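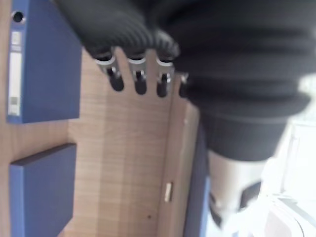

Senthorpe Workshop Club - Furniture Care Team

Section 2: Looking after the light wood cabinets

I look after the section of the guide that everyone skips, so I've tried to keep it friendly. It covers the pale wooden cabinets and shelving units, how to clean them, how to get a door hanging straight again and what to do when a side panel goes a bit dull. None of it is hard and you can do one unit in a morning with a tea break in the middle.

Before you start

You'll want two soft cotton cloths, a bowl of lukewarm water, a drop of washing-up liquid, an ordinary cross-head screwdriver and a torch. If you're doing the edges as well, bring the little tin of Clolent wax from the top drawer in the store (the one with the dented lid, the other tin is boot polish and yes, I have done that).

CAUTION: No scouring pads, no bleach and no spray polish with silicone in it. Silicone makes the wax slide about and you'll be rubbing at it until supper.

Cleaning the faces

1. Take everything off the shelves and stack it somewhere you won't trip over it.

2. Dust from the top down with a dry cloth. Get into the corner where the shelf meets the side - fluff packs in there something terrible.

3. Wring the second cloth out hard. It should feel barely damp.

4. Wipe along the grain. On our cabinets the grain on the big faces runs across, so your hand goes side to side. If you wipe up and down you get smears that show up beautifully as soon as the sun comes round!

5. Dry straight away with the first cloth, shaking the dust out of it beforehand.

Note: a greasy fingermark by a door edge sometimes needs a second go. Let the wood dry fully in between.

Doing the edges

The upright edges take all the knocks and they often look a shade darker than the faces beside them. I used to try and scrub them pale again. Don't, you'll only raise the fibres.

6. Run a fingertip down the edge and feel for rough spots.

7. Rub any rough spot lightly with the fine paper, always lengthways, and wipe off the dust.

8. Put on a smear of wax the size of a pea, leave it for 18 minutes (Lionel timed it, he's like that) and buff.

9. Leave the doors open for an hour so nothing sticks.

Straightening a door

Open the door and find the hinge screws. The front one on each hinge moves the door sideways. Give it a quarter turn, shut the door, have a look, and carry on like that. I always start with the top hinge and usually that does it. If the screw just spins, stop and tell me or Noémie Sabatier, as the hole wants plugging and we keep the dowels.

CAUTION: Never take both hinges off on your own. The tall doors are heavier than they look and I've got the toe to prove it.

When you've finished, put the heavy things back on the bottom shelf and write the unit number in the green book. We do the whole lot again in September.

Josiane Guérin

Reader comments (2)

Huguette Moulin: Quarter turn on the top hinge worked first time, thank you Josiane. Can the same wax go on the drawer runners?

Josiane Guérin: It can, but a candle stub is cheaper and does just as well.

Related items
Section 1: What's kept in the store
Section 3: Drawers that stick
Plugging a worn screw hole
Choosing cloths and brushes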